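Caden Service – Verlauf der Anfrage
Betreff: Küchenset Plingate, Teile lassen sich nicht zuordnen, Holzkasten klappert
Produkt: Plingate, gebraucht gekauft
Eröffnet: 20.06.2023
Priorität: normal
Status: gelöst, eine Rückfrage offen

Eintrag 1, Kundin

Guten Tag,

ich habe in Sulberg für unsere Spielgruppe ein Küchenset Plingate gekauft. Es ist gebraucht, der Karton ist nicht original und die Anleitung fehlt. Im Internet habe ich Ihre Teileliste gefunden, dort stehen 43 Teile. Die Verkäuferin hat mir gesagt, dass sie auch Sachen aus der eigenen Küche dazugelegt hat, aber sie wusste nicht mehr genau, welche. Ich möchte das Set vor September in Ordnung bringen, weil dann die Gruppe wieder anfängt, und ich habe dabei drei Probleme.

Erstens. Der Holzkasten klappert. Wenn ich ihn hebe und drehe, bewegt sich innen etwas. Ich finde keinen Deckel und will nichts mit Gewalt öffnen.

Zweitens. Es gibt rote Teile, die ich nicht auf der Liste finde. Auf Ihrer Liste steht nur „Besteck, rot“, ohne Zeichnung und ohne Maße.

Drittens. Ich weiß nicht, welche Teile ich waschen darf. Das Set riecht nach Keller, nicht stark, aber man merkt es, wenn man den Karton aufmacht.

Ich habe alles auf einem Tisch getrennt: links, was sicher zum Set gehört, rechts, was sicher nicht gehört, und in der Mitte der Rest. Der Rest ist leider der größte Haufen. Bitte sagen Sie mir, welche Angaben Sie brauchen.

Mit freundlichen Grüßen
Kazlauskienė

Eintrag 2, Caden Service

Guten Tag,

vielen Dank für Ihre Anfrage. Für die Zuordnung benötigen wir Fotos der fraglichen Teile. Bitte beantworten Sie uns außerdem folgende Punkte zum Holzkasten:

Welche Öffnungen sind auf der Oberseite?
Hat der Kasten farbige Seiten?
Klingt das Klappern nach Holz oder nach Metall?
Wie schwer ist der Kasten?

Bitte führen Sie bis zu unserer Antwort keine Gegenstände in den Kasten ein und stellen Sie ihn nicht auf die Heizung.

Eintrag 3, Kundin

Guten Tag,

danke für die schnelle Antwort. Ich antworte in der Reihenfolge von Ihren Fragen.

Oben hat der Kasten einen schmalen Schlitz und daneben ein kleines rundes Loch. Das Holz ist hell. Mindestens eine Seite ist rot, mit hellen Holzkanten. Das Klappern klingt nach Holz, dumpf und kurz. Ich habe den Kasten auf die Küchenwaage gestellt, er wiegt rund 200 Gramm. Die Waage ist alt, bitte nehmen Sie den Wert nicht zu genau.

In den Kasten habe ich nichts eingeführt. Auf der Heizung war er bei mir auch nicht, was vorher war, kann ich nicht wissen.

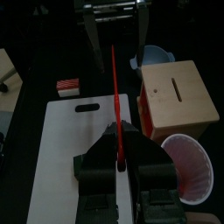
Anhang 1: weißes Schneidebrett, Holzkasten mit Schlitz und Loch, weißer Pappbecher

Zu den Teilen auf dem Foto habe ich folgende Fragen.

Das weiße Schneidebrett mit dem ovalen Griffloch: Ist es aus dem Set oder aus einer richtigen Küche? Auf Ihrer Liste steht „Brett“, aber keine Farbe. Für Kinderhände kommt es mir ein bisschen groß vor, aber es ist mir recht, wenn es bleiben kann.

Der lange dünne rote Stab: Ich habe zuerst an ein Essstäbchen gedacht. Oben wird er spitz, am anderen Ende ist er rund und etwas dunkler. Wenn es ein Stäbchen ist, müsste es wohl 2 davon geben. Das zweite habe ich nicht gefunden, auch nicht unter der Pappe am Boden vom Karton. Die Spitze gefällt mir für kleine Kinder nicht.

Der kleine Block mit den roten und weißen schrägen Streifen oben und dem weißen Unterteil: Schwamm oder Baustein? Meine Kollegin sagt Baustein, ich sage Schwamm, wir haben uns nicht geeinigt.

Die hellblaue Schale, halb hinter dem Kasten: Sie hat einen kleinen Griff, oder wenigstens etwas, was so aussieht. Auf Ihrer Liste gibt es „Schale“ und „Schale mit Griff“ als zwei Positionen.

Den Pappbecher halte ich nicht für ein Teil von Plingate. Er ist außen weiß und innen rötlich. Ich frage nur, damit ich nichts Falsches wegwerfe.

Kazlauskienė

Eintrag 4, Caden Service

Guten Tag,

danke für die ausführlichen Angaben. Zum Holzkasten:

Das Klappern mit dumpfem Klang ist uns bei diesem Set bekannt. Innen ist eine kleine Holzleiste eingeklebt, die sich nach trockener Lagerung lösen kann. Der Kasten hat keinen Deckel, er wird am Boden geöffnet. Bitte gehen Sie so vor:

1. Kasten auf ein Tuch legen, Oberseite nach unten.
2. Boden mit beiden Daumen zu einer Seite schieben. Kein Messer und keinen Schraubendreher ansetzen.
3. Wenn der Boden nicht nachgibt, Kasten über Nacht in einem normal feuchten Raum liegen lassen und wiederholen.
4. Lose Leiste herausnehmen, alte Klebereste mit dem Fingernagel entfernen.
5. Leiste mit Holzleim wieder einsetzen und bis zum nächsten Tag nicht bewegen.

Zu den übrigen Teilen: Die Schale auf Ihrem Foto entspricht der Position „Schale mit Griff“, wenn der Ansatz am Rand fest mit der Schale verbunden ist. Pappbecher waren in keiner Auflage enthalten. Das Brett wurde in zwei Farben geliefert, darunter Weiß. Der gestreifte Block steht nicht auf unserer Liste, ebenso wenig ein einzelner spitzer Stab. Den Stab sollten Sie bei Kindern unter drei Jahren nicht ausgeben.

Bitte senden Sie uns noch ein Foto des roten Bestecks, möglichst von der breiten Seite.

Eintrag 5, Kundin

Guten Tag,

ich berichte zuerst vom Kasten.

Schritt 1 und 2 gemacht, der Boden hat sich nicht bewegt. Danach habe ich ihn über Nacht in das Badezimmer gelegt, auf das Regal, nicht auf die Waschmaschine. Am Morgen noch einmal geschoben, zuerst nach links, ohne Erfolg, dann nach rechts. Nach rechts ging es. In Ihrer Anleitung steht „zu einer Seite“, vielleicht könnte man die Seite dazuschreiben.

Innen lag die Leiste, genau wie Sie geschrieben haben. Es lag aber auch ein Knopf darin, ein gewöhnlicher Hemdknopf, und der war vermutlich durch den Schlitz gekommen. Den Knopf habe ich in meine Nähdose getan. Die Leiste habe ich geklebt, mit Holzleim, und mit zwei Wäscheklammern gehalten. Ich hoffe, das war erlaubt, die Klammern standen nicht in der Anleitung.

Ergebnis: kein Klappern mehr. Der Boden schließt, es bleibt nur an einer Ecke ein kleiner Spalt, den man mit dem Finger fühlt und kaum sieht. Muss ich dort etwas machen?

Bei der Schale sitzt der Griff fest, ich habe vorsichtig daran gezogen. Sie kommt also auf die linke Seite vom Tisch, zusammen mit dem Brett. Der Becher ist im Altpapier. Der rote Stab liegt jetzt in einer Schublade, an die die Kinder nicht kommen.

Nun das rote Besteck. Ein Ende ist schmal, wie ein Griff, das andere ist breiter, flach und leicht gebogen. Es ist aus Kunststoff. Ich kann nicht sagen, ob es ein Messer oder ein Pfannenwender sein soll, und auf Ihrer Liste stehen beide.

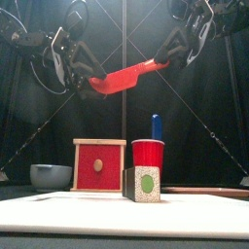 Kazlauskienė

Nachtrag zu meinem Eintrag, ich hatte zu früh auf Senden gedrückt.

Auf dem Foto ist das schmale Ende rechts und das breite Ende links. Eine scharfe Kante habe ich mit dem Finger nicht gefühlt. Ich habe auch nach einer Nummer auf dem Kunststoff gesucht, mit der Lupe und bei Tageslicht, aber keine gefunden. Wenn es bei Ihnen eine Stelle gibt, wo die Nummer normalerweise steht, schreiben Sie mir bitte, dann suche ich dort noch einmal.

Und bitte vergessen Sie nicht meine dritte Frage vom Anfang, die mit dem Waschen.

Eintrag 6, Caden Service

Guten Tag,

schön, dass der Kasten wieder in Ordnung ist. Die Wäscheklammern sind kein Problem. Den Spalt an der Ecke können Sie so lassen, wenn kein Fingernagel hineinpasst. Andernfalls mit feinem Schleifpapier einmal über die Kante gehen. Den Hinweis zur Schieberichtung geben wir weiter.

Zum roten Teil: Eine Nummer wurde nicht bei allen Auflagen geprägt. Messer und Wender unterscheiden sich vor allem in der Länge. Bitte messen Sie das Teil von Ende zu Ende und teilen Sie uns das Ergebnis mit, dann können wir die Position bestätigen.

Zur Reinigung: Kunststoffteile mit lauwarmem Wasser und etwas Spülmittel abwaschen, nicht in die Spülmaschine. Holzteile nur mit einem feuchten Tuch abwischen und sofort abtrocknen. Gegen Kellergeruch hilft es, die Teile einige Tage offen an einem schattigen Platz liegen zu lassen. Den Karton würden wir ersetzen, Pappe hält den Geruch am längsten.

Eintrag 7, Kundin

Guten Tag,

der Fingernagel passt nicht hinein, also lasse ich die Ecke. Die Kunststoffteile sind gewaschen und liegen auf einem Handtuch. Das Holz habe ich abgewischt und auf den Balkon gestellt, dort ist am Nachmittag Schatten. Für das Set nehme ich eine Kiste mit Deckel, den Karton habe ich schon zerschnitten.

Das rote Teil messe ich, sobald ich mein Maßband wiederfinde. Mit dem Schullineal wurde es nichts, es ist zu kurz, und wenn man zweimal anlegt, wird es bei der Biegung ungenau.

Eine Sache noch zu dem gestreiften Block. Wenn er nicht von Ihnen ist, darf er trotzdem in der Kiste bleiben? Die Kinder werden sicher damit abwaschen wollen. Ich würde ihn dann auf meiner Liste unter „fremd“ schreiben, damit beim nächsten Zählen keine Verwirrung entsteht.

Kazlauskienė

Eintrag 8, Caden Service

Der Block kann aus unserer Sicht in der Kiste bleiben, wir können zu Material und Alterseignung aber keine Angabe machen. Die Anfrage wird auf „gelöst“ gesetzt. Wegen der Länge des roten Teils bleibt sie für Ihre Antwort geöffnet, bitte verwenden Sie dafür dieselbe Anfrage und legen Sie keine neue an.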